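Three operators, one timetable, and a single-track stretch that floods. Not the easiest week to get Alun Voyle on the phone. He's been planning trains on the Pirkton to Landeg line for 17 years and he talks fast.

"People think it's the bridges. It's the passing loop at Werent," he says. "One loop. Freight sits in it, passengers sit behind the freight." 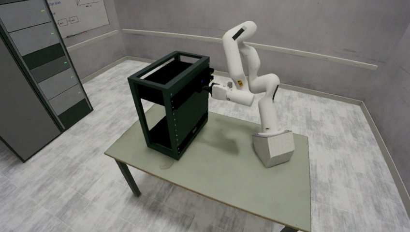

White arm at the table, dark rack to its left.

The loop was built for shorter trains. 622 meters, end to end. The grain trains now run to 800. So they don't fit, so they wait at Landeg, so the 7:40 is late. Again.

Would a second loop fix it? "Most of it. You'd want the signals done at the same time tho, otherwise you've bought a very expensive siding."

And the money? Long pause. The state paid for a study last spring, 277 pages, and Voyle has read it twice. "Good maps," he says.

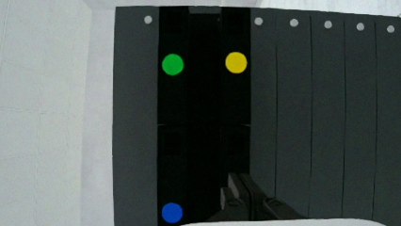 Dark gray panel with a tall black opening.

He is warmer on the Sunday service, which came back in October after a long gap. Two trains each way. Full most weeks, he says, and the conducters like working it.

"Ask me again when the snow comes." 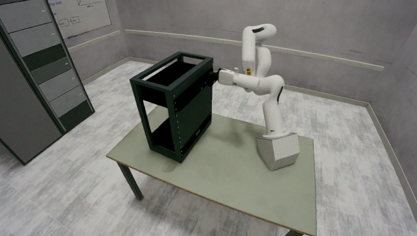
Chae-won Seol isn't so sure about the second loop. Lengthen the one at Werent first, she says, the land is already railroad land and you could start digging next year. Voyle has heard that one before. "She's right about the land," he says. "There's a creek under it."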